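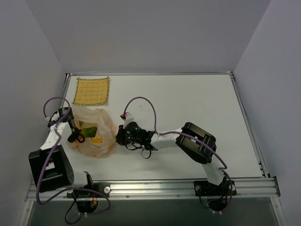 *Figure 9.1. A plastic bag and a yellow woven mat on a white tabletop.*

# Chapter 9: Unpacking the Bag

I used to put groceries away like I was being chased. Everything went on whatever shelf was closest, and then I'd spend the rest of the week hunting for the limes (they were behind the oatmeal, of course they were!). My old teacher, Su-chen Fu, watched me do this once and made me take it all out again. She had me clear a space on the table, set the bag down with its mouth open, and lift things out one at a time.

We're going to spend this chapter on that small job. You'll need a table, a bag and a mat to set things on. Mine is a slatted one, but a dish towel is fine too. Look at Figure 9.1 again before you start and notice how close the bag is to the mat. A short reach makes for fewer dropped eggs, and I say that as somebody who has dropped plenty.

Section 2 covers soft produce and thin bags that slump over. Kwan-ho Fang's pantry chart is on page 253, and you'll want it for the exercises.

**Before you read on:** where does your shopping bag usually land when you get home?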